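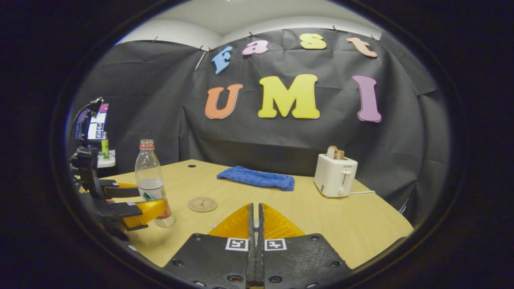

*Figure 6.1 A clear plastic water bottle standing on a table, held around its lower half by orange fingertips.*

# Chapter 6: Who Gets to Live Near the Station?

Every town has a street that people argue about. In Skaltdale it is Barbu Road, a long and rather plain stretch of shops, garages and low brick terraces running downhill to the railway. When the line to Verport was doubled and the trains began to come every few minutes, Barbu Road became one of the most wanted addresses in the district, and the arguments began almost at once. Should the old goods yard become flats? How tall should they be? Who would be able to pay for them, and what would happen to the families already renting round the corner?

These are wonderful questions to study! They pull together nearly everything we have met so far — land values, transport, local government, the way households grow and shrink — and they have no answer that will please everybody. By the end of this chapter you should be able to follow a debate of this kind in your own area and make a useful contribution to it.

## 6.1 A yard, a plan and a packed hall

The plan for the goods yard was for 366 homes in five blocks, with shops along the pavement and a small square at the back. One home in six would be let at a rent tied to local wages. The rest would be let or sold at whatever price people were willing to pay.

At the public meeting in July the hall was full well before seven in the evening. Some residents of the terraces spoke against the plan. They had watched rents climb since the new trains came, and they feared that a large block of expensive flats would tell every landlord on the hill to ask for more. Others, many of them also renters, spoke in favour. Their grown-up children were sleeping in box rooms or had moved out to Uvosberg and faced a long journey in, and they wanted homes built, and soon.

Notice that both groups were worried about the same thing, being priced out of a place they loved. They disagreed about what causes it. Keep hold of that as you read on, for it comes up again and again in housing debates.

## 6.2 Two ways of looking at a new building

Economists often begin with the whole district. Suppose a hundred households would like to move to Skaltdale this year and there are only sixty empty homes. The households with the most money will find somewhere, even if that means outbidding a family for a tired terraced house. Build more homes and some of that pressure goes elsewhere. When a couple moves into a new flat they usually leave an older one behind, somebody else moves into that, and so on down the line. This is called a **moving chain**, and tracing one is great fun (there is an activity on it at the end of section 6.4).

Sociologists and geographers often begin closer in, with the street. A new block brings new neighbours, who may want different shops and a different sort of café. The launderette closes and a wine bar opens. Even if the average rent across the district falls a little, the rent on this one corner might rise, and the people living on it may feel that the place is no longer meant for them. This second kind of loss is sometimes called **cultural displacement**, and it is much harder to measure than rent.

You will meet writers who hold firmly to one view or the other. Try reading them side by side — they are often describing different distances from the same building.

## 6.3 Words you will need

**Density** is the number of homes on a given area of land. A dense street needn't be a tall one, as any row of terraces will show you.

**Zoning** is the set of rules saying what may be built where. The goods yard was zoned for storage, so the rules had to be changed before a single flat could go up.

**Displacement** means having to leave a home or a neighbourhood when you would have chosen to stay.

## Before you read on

Think of a piece of land near you that has stood unused for more than 2 years. Find out who owns it and what the local plan allows there. Then write a short paragraph on what you would like to see built, and another from the point of view of somebody living next door who disagrees with you. Keep both, as we shall come back to them when we look at how the Skaltdale vote was decided.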